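3.2 Einräumverhalten bei zweistöckigen Abtropfgestellen

Die Auswertung umfasst 742 Einräumvorgänge aus 17 Haushalten. Erfasst wurde, welches Geschirrteil zuerst abgestellt wurde und auf welcher Ebene. Große Schüsseln kamen meist vor den Tellern an die Reihe und wurden überwiegend am Rand der oberen Ebene abgestellt, wo sie den Zugriff auf die übrigen Fächer kaum behindern. Hrubý und Rajan berichten für einstöckige Gestelle eine ähnliche Reihenfolge. Abbildung 2 zeigt eine solche Randlage.

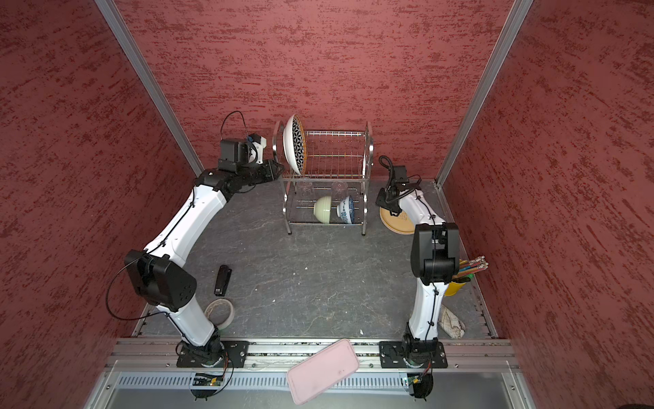
Abb. 2: Zweistöckiges Abtropfgestell mit hochkant stehender Schüssel ganz links auf der oberen Ebene.

Teller wurden danach von der Mitte aus einsortiert.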